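Collecting laundry demos on a humanoid: white cloth in a white basket, and how to segment episodes

Posted in Data Collection / Manipulation

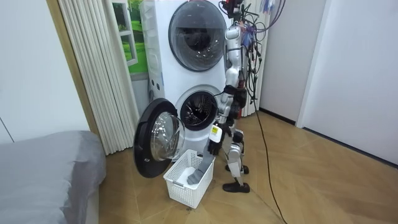

Fixed view, one hand at the basket, washer door open.

Elibariki Mussa

I'm recording teleoperated examples for a washer loading task. The task is basket to drum, one item per episode, front-loading machine at the bottom of a stacked pair. Views are one fixed camera plus the head camera. Commands and joint states are logged at 60 Hz and the images are resampled to match. Training is plain behavior cloning with action chunks, using the Tidby trainer with close to default settings.

Two problems.

First, the pick. The basket is white plastic with a grid of square openings, and a good part of my cloth set is white too. With one white cloth bunched at the bottom near a corner, the policy reaches over the rim, goes to the middle of the basket and closes on air. With dark items the same policy goes to the item. In the fixed view the forearm also covers a lot of the basket once the hand is down, so I'm not sure how much that camera contributes at the moment that matters.

Second, segmentation. My episodes start with the arm at the side and end with the hand clear of the drum after release. The operators pause before closing the fingers, sometimes for 2 seconds, while they check the grasp on the monitor. The policy has learned the pause very well. It hovers over the cloth and in some rollouts it never leaves the hover.

I have read the Makori notes on trimming idle frames, but they cover a gripper with one degree of freedom. With a jointed hand the fingers are rarely completely still, so a velocity threshold either removes nothing or cuts into the grasp itself.

What I would like to know:

Should I collect more white-on-white examples, or change the basket and accept a narrower data set?

Is there a sensible way to trim the pauses with a multi-finger hand?

Is it worth splitting pick and insert into separate episodes?

The washer door is open at the start of every episode. I'm not trying to learn the door yet.

puder_lab_tech

Don't change the basket. If the deployed robot will see a white basket, you want it in the data. What I would change is the distribution of where the cloth lies. Going to the middle is what you get when the image features are weak and the model falls back on the average of your demonstrations. Plot the wrist position at finger closure for all episodes, seen from above. If most points sit in one blob near the center, the policy has little reason to look at the cloth at all.

We had the same failure on the Puder line with gray towels in a gray bin. The steps that helped, in order of effect:

Place the item by a list, corners and edges included, before each episode. Operators left to themselves drop it in the middle.

Move the basket between episodes, a hand width or so in any direction, and rotate it. Keep the drum opening reachable.

Lock exposure and white balance on both cameras. With auto exposure, white cloth on white plastic clips and the folds disappear. Those folds are most of the signal you have. Set exposure so the brightest part of the cloth stays below saturation, even if the room looks dim.

Add a wrist camera if you can mount one. Your fixed camera is useful for the approach and for the insert. I would not rely on it for the grasp.

On the pauses: threshold the commanded motion instead of the measured motion. Measured finger joints jitter under load and from the controller, while the operator's command during a real pause is much flatter. Low-pass the command, take wrist and finger speeds separately, and mark a frame idle only when both are below threshold. Then thin the idle run, keeping 6 frames of it. If you delete the run completely you get a jump in the joint state at the cut, small but visible, and the chunked actions that span it will be wrong. Recompute the chunks after trimming. I have seen people trim the images and leave the old action targets in place.

Also talk to the operators. A rule such as "decide during the approach, then close" removes more hover than any filter. Give them a larger monitor view of the basket if they pause to check the grasp.

nerninach_user

I had this with socks. More data fixed it. I just kept recording until it worked. Also check your lighting.

T. from the Makori thread

On splitting: I would keep full episodes on disk and add a phase label per frame (reach, grasp, lift, insert, release). You can cut them into separate segments at load time if you want to, but you can't easily join segments that were recorded apart, because the arm pose at the end of one pick won't match the start of the next insert.

The label is cheap. Finger closure and finger opening can be found from the command signal, and the rest follows from wrist height relative to the basket rim and the drum. Check a sample by hand. Ours mislabeled regrasps as release, so add a rule that release only counts near the drum.

With labels you can also oversample grasp frames. They are a small part of each episode and the loss is dominated by the reach otherwise.

One disagreement with the post by puder_lab_tech - I would be careful about rotating the basket early on. It changes the rim height along the approach path if the basket is rectangular, and new operators start hitting the rim. Vary position first and add rotation when the collision count is low. Keep the failed episodes in a separate folder, with the reason in the metadata. A missed grasp followed by a clean recovery should go in the training set. A missed grasp where the operator gives up should not.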